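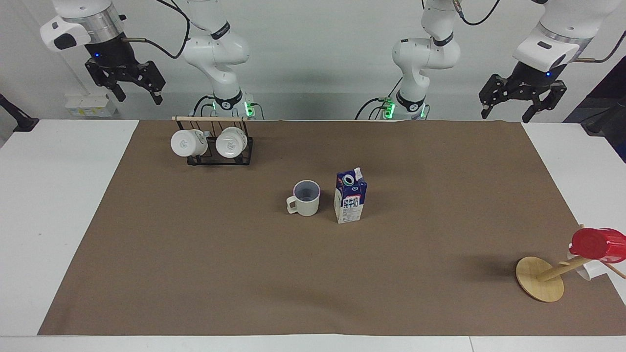
Table with brown paper sheet, white wall behind.

Doucet Tennis Courts, check before the benefit tournament
28 January 2019

Court 1 net, height and cable: OK. Center strap is new.
Court 2 net: not OK. Hole near the left post, please repair before play.
Lights: 43 lamps checked, 9 must be changed.
Bleachers: up to 40 persons. Two bolts were loose, I tightened them.
Gate to Pralano parking: closes hard, needs oil.
First aid box: complete, next control in July.
Water on court 3 after rain: still the same comment as last time.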